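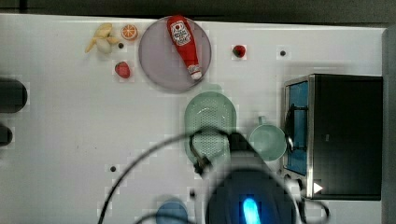 Play kitchens: our toy food and little dishes

Filed under: Playthings, Small Gallery
2020-07-10

I have a soft spot for play kitchens, and I've been meaning to put a gallery page together for ages. People write in asking which bits of a set get played with and which bits end up under the sofa, so I've gone through our own lot with that in mind. It's a mixed bag (two sets and a few odds and ends from the toy shop in Flokcombe) and nothing properly matches, but I think it looks all the better for that – soft greens and greys for the dishes, then the food in good bright colours.

Food first. The banana bunch is pale yellow and chunky, and I'd have a whole bowl of them if I could. The orange slice goes nicely next to it, and then there are the strawberries, which are tiny and red and forever rolling off somewhere. If you're buying for a nursery or a playgroup, do get spares of the small fruit! Check the age on the packet too, as some of it is far too little for babies.

The ketchup bottle is the star. It's big and red with a white label, and it looks very grand laid across the grey plate, like the main course. I've seen children squeeze pretend ketchup on a pretend banana and eat the lot.

The microwave is black with a blue inside, and it really does make the place feel like a kitchen. A cooker takes up half the room, but a microwave sits on the table with everything else and you can put it away afterwards. Pristau used to do a lovely wooden one, and if anybody has one in the loft I'd be very glad to hear about it.

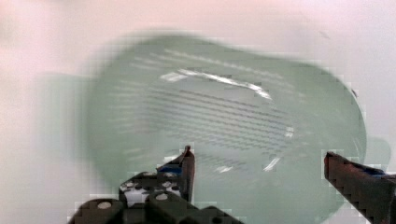 Now, colanders. I never used to bother with them in a toy set, and I was wrong. A pale green one like ours does for washing the fruit, draining the pasta, carrying things to the picnic, and of course as a hat. The little slots are the good part, and you can get them clean with an old toothbrush and some soapy water. Ren make a small one with a lid, but I'd go without the lid, it'll only get lost.

While I'm on washing up – I do all the plastic pieces in a bowl of warm water and leave them on a tea towel for 30 minutes or so before they go back in the box. Anything with batteries just gets a wipe.

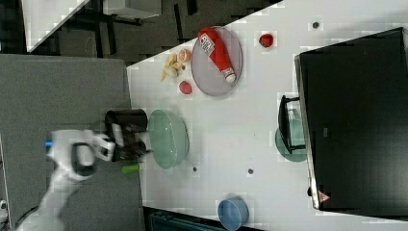

Words by the Small Gallery editor

Green plate, grey plate, and a black cup for whatever's being poured. I like an oval plate in a toy set, it gives you room for a proper spread. The grey one has a fine texture to it that you don't often find on play dishes, and the green one is waiting for its pudding. I'd go for the fruit, myself.

If you've got a play kitchen you're fond of, send me your pictures before the end of August and I'll do a second page. Odd sets are very welcome, and so are chewed ones.

Print this page | E-mail this page

More from Small Gallery
Tea sets from the Flokcombe toy fair
A Fadov shop till, with all its buttons
Pretend picnics on a rainy day
3 ways to store toy food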